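Filed under: Countertops / Care and Sealing

Does marble need to be sealed?
Yes, in most kitchens. Sealer slows absorption of oil, wine and coffee. It does not stop etching, a surface reaction between acid and the calcite in the stone.

How often should I reseal?
Test first. Put a spoonful of water on the stone and wait 15 minutes. If the spot darkens, reseal. Dark marble hides this well, so check under a low side light.

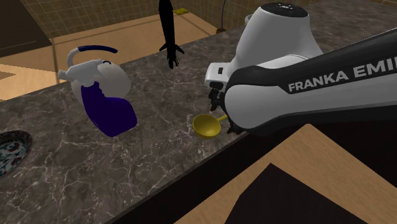

Which cleaner is safe?
A pH-neutral soap diluted in warm water. Avoid vinegar, lemon and bathroom descalers — all of them etch polished marble.

Can etch marks be removed?
Light ones, usually. Use marble polishing powder and a damp felt pad. Deep marks need a honing visit from the Histon workshop. Ask for Dario Costa.

What grit do you use for a honed finish?
We stop at 300 for floors and go finer for kitchen tops.

Can I set hot pans on it?
Use a trivet. Sudden heat can open hairline cracks along the veins.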